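3.2 Noise exposure at the Nundstead site

The second workplace in the study was the Nundstead plant, where small parts are sorted and packed. Workers there had complained of tiredness and ringing ears more often than workers at Codwood, although both sites had passed their yearly noise checks. Those checks used a single reading taken in the middle of the floor. We therefore asked staff to wear a small sound meter on the collar for the length of a shift, and collected 3639 valid one-minute readings.

Readings were grouped by task. Time spent at the conveyor (Figure 2a) was treated as one group, and time spent in the storage aisles, the loading area and the break room as three others. Minutes in which a worker moved between areas were left out.

Figure 2. Conveyor work area, Nundstead. (a) Belt with a single black part, and storage bins below the near frame. 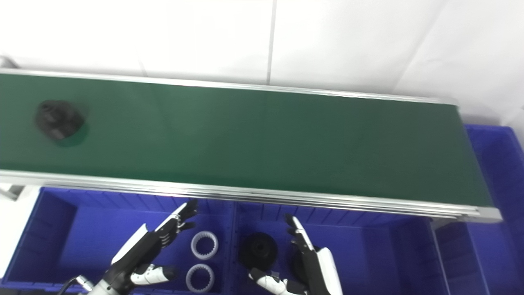
3.3 Interviews

After the shift, 20 workers took part in a short interview. They were asked how loud they found each area, whether they had to raise their voices to be heard, and how they slept. Interviews followed the Zorura question set, with two items on music and headphone use added for this study. Answers were given on a five-point scale – the same scale used at Codwood – and supervisors were not present.

3.4 Room surfaces

Hard, smooth surfaces return more sound to the listener than soft ones. For each area we noted the main wall finish and the distance from the worker's usual position to the nearest wall. Behind the conveyor the wall is made up of large smooth panels (Figure 2b), and this area was entered as "hard" in the model. The break room, which has carpet and curtains, was entered as "soft." Correction values were taken from the Van Leeuwen tables without change.

(b) Wall panels behind the belt. 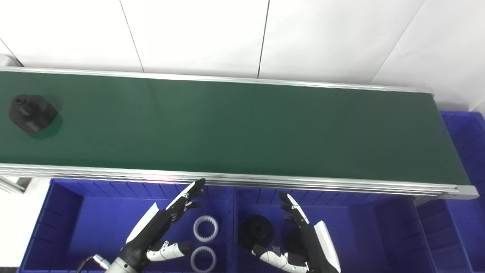 3.5 Analysis

Average levels were worked out for each worker and task, then compared with the interview scores. Workers with fewer than 300 valid readings were kept in the interview results but left out of the comparison. Missing answers were not filled in.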